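Trilto Mobile Arm - Setup and Care
Product page, Hudcombe workshop

The Trilto is a single-arm mobile unit supplied by Stidau for opening drawers, doors and bins at counter height. It comes set up for the Pisharody gripper. Other grippers need the adapter plate, sold separately.

Setting up
Park the base on level floor and set the brake before you switch on the arm. Run the homing routine with the arm folded. Load the handle file that matches your furniture - vertical and horizontal pulls use different files.

Regular care
Wipe the arm joints with a dry cloth every 50 hours. Check the wrist cable for rubbing and leave enough slack for a full turn. The four wrist screws are tightened to 18 on the supplied driver. Replace the finger pads after 33 days of daily use, or sooner if a handle slips.

Repairs
Wrist and sensor bracket faults are handled in the workshop. Write to Yamuna Kurian with the serial number and the last error code.
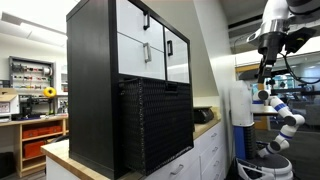
Page last changed: November 19, 2021

Practice drawers with bar handles, black or silver, work well for a first test. Finger pads are part no. 29.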